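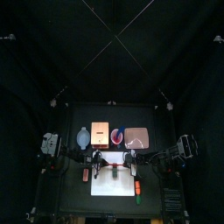

About Skastier

Skastier is a small company that makes and repairs blackout curtains, stage drapes and heavy window covers. We work from Bodberg, and most of our customers are schools, small theaters and village halls. We also sew for private homes when the window is large or has an unusual shape.

How we started

The company began with one sewing machine and one order. The hall in Killum needed a new main curtain before its spring concert in April, and the large firms could not deliver in time. We borrowed a floor big enough to lay the fabric flat, and the curtain was finished the evening before the concert. After this the school next to the hall asked us for darkening curtains for its music room, and so the work continued.

Today we have our own workshop in the old Noonan building, on the ground floor. The cutting room is long enough for a full stage width, so we do not have to fold the cloth while we measure it. Folding is a common cause of a crooked hem, and we have opened many crooked hems from other workshops.

What we make

Stage curtains, side legs and borders, in wool or cotton velvet.
Blackout curtains for classrooms, bedrooms and photo studios.
Linings for curtains you already own.
Repairs of torn hems, worn eyelets and lost weights.

We do not make lace curtains or cushions. If you ask us for these, we will gladly tell you where else to look.

How an order goes

You write to us with the width and the height of the opening, and if possible with a word about the rail or the track. We send you up to 3 fabric samples by mail. Please look at them in the room where the curtain will hang, both in the day and under the lamps, because black is not the same in every cloth. Some blacks become brown in warm light – this surprises many customers.

When you have chosen, we come to measure by ourselves. For places within 20 miles of Bodberg the visit is free of charge. We cut only after you have signed the drawing.

Care and guarantee

Each curtain leaves with a small label sewn in the lower left corner. It has an order number, and we keep the drawing under the same number. The curtain in Killum is number 1000, as we wanted to begin with a round figure. Please have your number ready when you call about a repair. Seams are guaranteed for three years, if the curtain was not washed in a machine.

Visiting us

You are welcome at the workshop, but please write first – we are often away for measuring. The entrance is from the yard side, and the bell is on the right of the door.

Page updated 28 August 2025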